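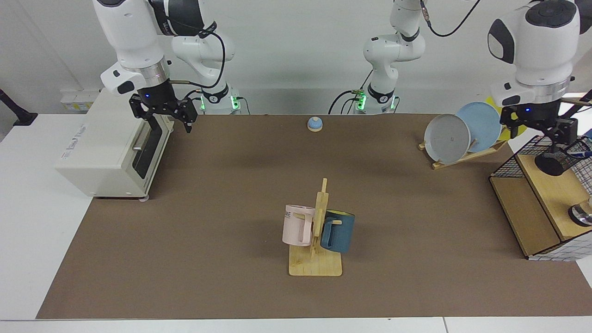
Kitchen Tips from the Standton Open Day

The Household Advice Service attended the automation open day at Standton on September 5, 2018, where two robot arms were shown at a table set out with ordinary kitchen articles. Mayuree Bunnag, who led the demonstration, answered questions on layout from members of the public. Several of her points apply equally to a domestic kitchen and are given below.

Leave the middle of the worktop clear. Items in daily use should stand along the edges, where they can be reached without moving anything else.

Hang mugs on a mug tree, one to each side of the post, before filling the remaining pegs. A stand loaded on one side only is liable to tip.
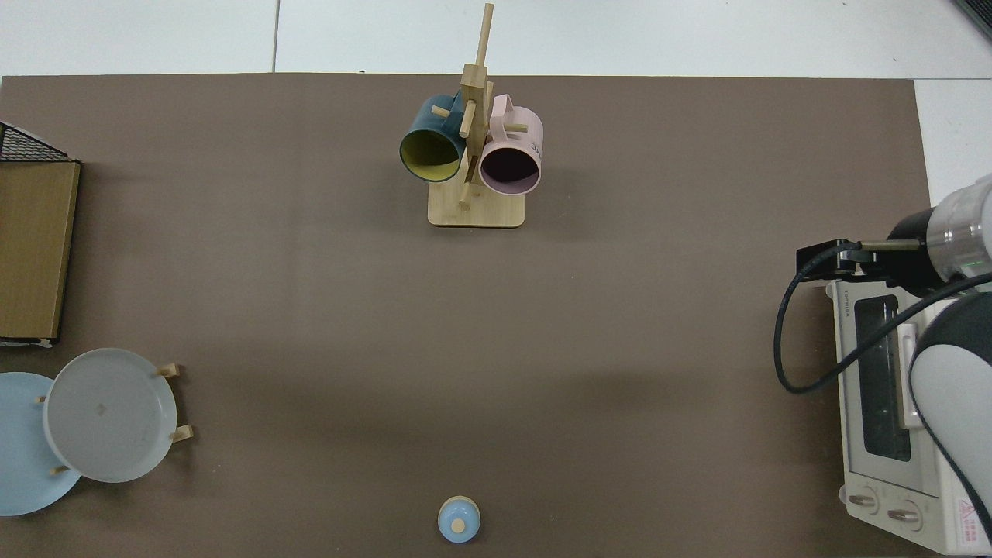
Stand plates on edge in a rack and lift them by the rim. Stacked plates chip more readily, and the lower ones are seldom used.

Allow a toaster oven enough room for its door to open fully. Keep cables away from the door and the glass, and let the oven cool before wiping it. Crumbs should be cleared weekly.

A mat beneath the working area protects the table and reduces noise. Residents with a narrow worktop may prefer one 40 cm deep.

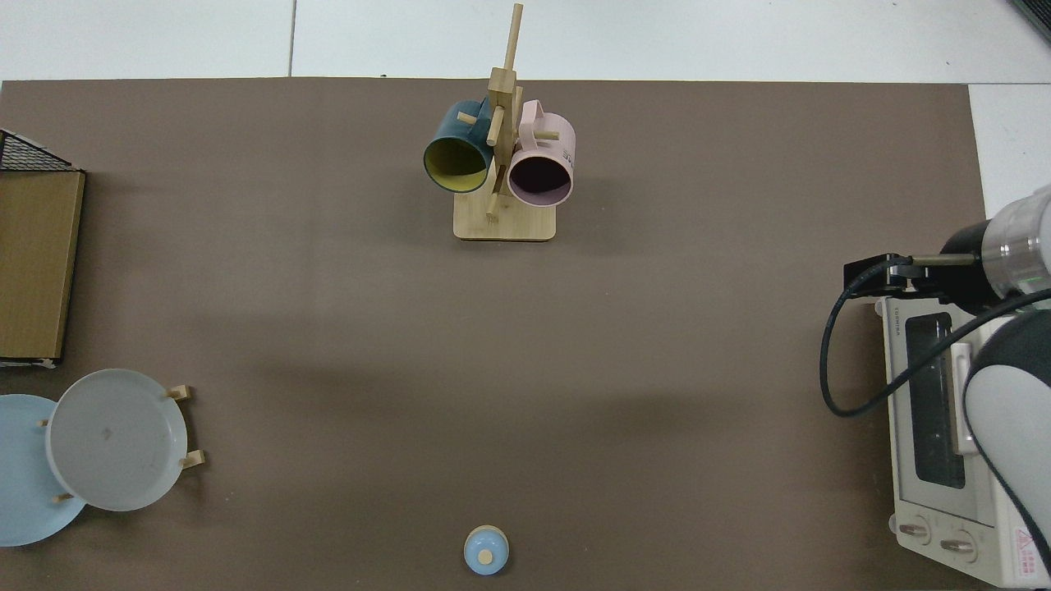

Mugs, plates and toaster oven arranged around the mat, Standton.

Copies of leaflet 389, Worktops and Storage, may be obtained from the enquiry desk at a charge of 50p. A further open day is planned for November.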